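**Paper sorting task – first-person recordings, how are you all doing it?**

**sobia_b**
Our student club at Kilside has started on the document filing task and I am having far too much fun with it. The idea is simple: numbered printed pages, spread out on a desk, and they need to go into a folder with plastic sleeves in the right order. We record people doing it by hand from head height and the arm learns from that. Target is 600 runs by the end of March. We're at 168!

I went for two rows on the desk with the numbers in blue pen, top right corner of every page.
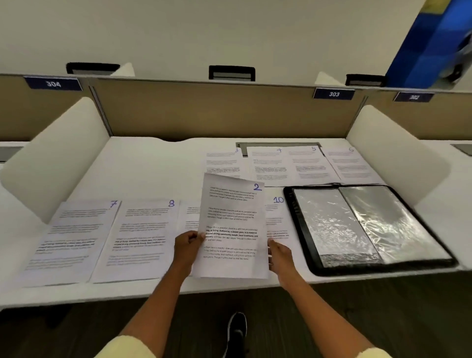 The text is the same sort of thing on each page, a few short paragraphs on village life, so the number is the only reliable clue. I like that. It means the model can't cheat by learning what a title looks like. What I can't decide is whether to shuffle the pages between runs.

**leandro.i**
Shuffle, every time. We didn't at Plikstead last year and our policy learned "reach left, then a bit further right" and nothing else. It looked brilliant until Maham swapped two sheets over.

**maham_n**
It was very funny though.

**y_shimada**
I'd disagree a little. Shuffle later. If you're new to this, get the handling right on a fixed layout first, then mix it up. Thin paper and floppy plastic is a horrible pair for a gripper, and you want to know which half is failing.

**leandro.i**
But then you've spent 168 runs on a layout you'll throw away.

**y_shimada**
Or you've got 168 good examples of picking up a flat sheet. Depends how you look at it.

**sobia_b**
Both useful, thank you! I think the sleeves are the real monster, to be fair. They crinkle, they shine, and the depth readings go all over the place – I had one run in Gaete (our viewer, Zuleica wrote it) where the folder came out as a sort of mountain range.
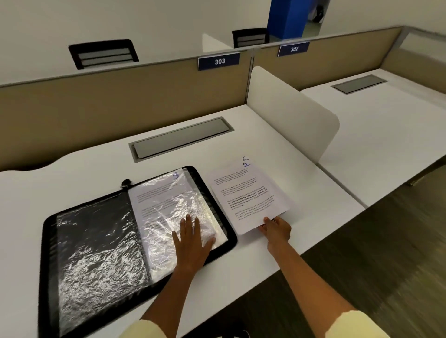
So my current rule is one hand stays flat on the folder while the other deals with the next sheet. Feels slow, but it keeps the plastic still and the two hands have clear jobs. Has anyone tried matt sleeves?

**zuleica_t**
For the record Gaete shows what it's given :) Turn on the smoothing, it's under Multard settings.

**maham_n**
Matt sleeves helped us loads, but then it struggled with shiny ones at the competition, so pick your poison. I'd keep the shiny ones and just get more runs. How many people have you got recording?

**sobia_b**
4, all with different habits. One of them licks a finger before every page and I've had to have a word.

**y_shimada**
Keep a few of those in!

**sobia_b**
Absolutely not. Shuffling from tomorrow then, sorry Yoshinori. Will post the first results when they're trained.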